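Search this title
Enter keywords Go

Chapter 9
Evaluating a Packaged Handling Kit

Many organizations that need a robot for light handling work no longer design one from separate parts. They buy a kit. A supplier delivers the gripper, the sensing equipment, the cables and the control software as one package, and the buyer fits it to an arm already in service. The arrangement saves engineering time, but it moves much of the risk to the purchase decision. A buyer who chooses poorly will often learn of the error only after installation.

This chapter follows one such purchase from the first inquiry to the signed acceptance form. The product is the Plistetix handling kit, offered by Sartori in two versions. The basic version includes the gripper and its software. The extended version adds sensing and a year of support by telephone. The buyer is Hulleo, a firm that prepares table service for hotels and conference centers. Its project leader, Gaetano Guerra, received the first quotation in February and asked for a trial before any order was placed.

By the end of the chapter, the student should be able to write a short statement of need, compare a supplier's claims with that statement, and plan an acceptance trial whose results both parties will accept.

9.1 The Statement of Need

A statement of need describes the work and leaves the choice of equipment open. Hulleo's statement ran to a single page. It required that a pot be gripped and moved among filled cups, that no cup be disturbed, and that a complete tray be served in 80 seconds or less. It also set a limit on training – an operator with no background in programming was to be ready after one shift.

Vasco Rocha, who reviewed the statement for the buyer, added a requirement on cleaning. Liquids are part of the work, and a kit that cannot be protected from them will be costly to maintain.

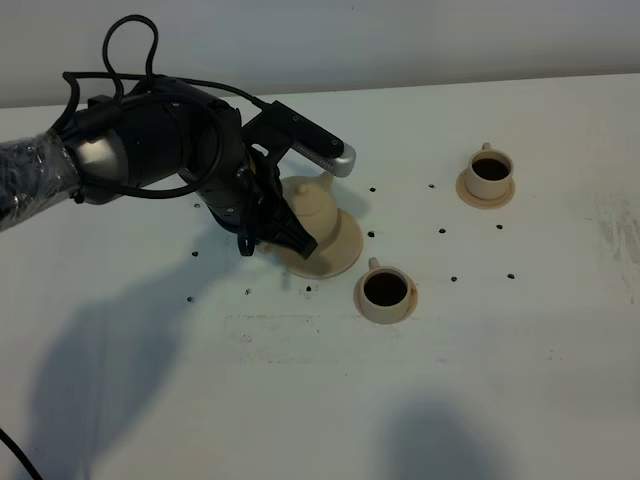
Figure 9.1 Handling work with a teapot and two filled cups. Part of the arm is wrapped in clear plastic sheeting.

The trial consisted of 115 runs at the Orum test site, with the results recorded by both parties. Section 9.2 explains how the runs were divided between the two versions of the kit, and Section 9.3 presents the record sheet. Students should read the statement of need a second time before they turn to the results.

Related chapters
Chapter 8: Leasing, Purchase and Shared Ownership
Chapter 10: Service Contracts and Spare Parts
Appendix B: Model Acceptance Form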